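Gorinik pedestrian simulator, seen at the Semer open day

Semer showed its Gorinik package in June as a test bed for the path planning of pavement delivery robots. The licence is 399 a seat. I had 2 hours with the plaza map. Paving is irregular stone, bollards separate it from the road, and site workers in hard hats share the space with other walkers.

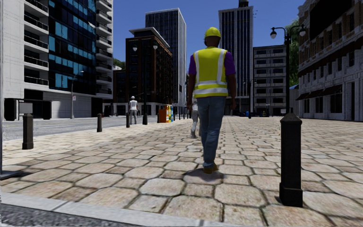 Éabha Foley asked whether the walkers yield to the robot or simply hold their line. By default they hold it; yielding is set per agent, in a menu three levels down.

Shadow handling is good and can be switched off for comparison runs. Distant paving blurs into a fine pattern, a fair test for stereo depth. Log export is poor: one file per run, no time stamps on collisions.
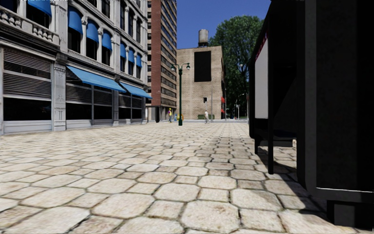 Eamon Kinsella, commenting on the draft: we run the same map at Heffernan and write our own logger. Budget a week for it.

Rating: 3 out of 5.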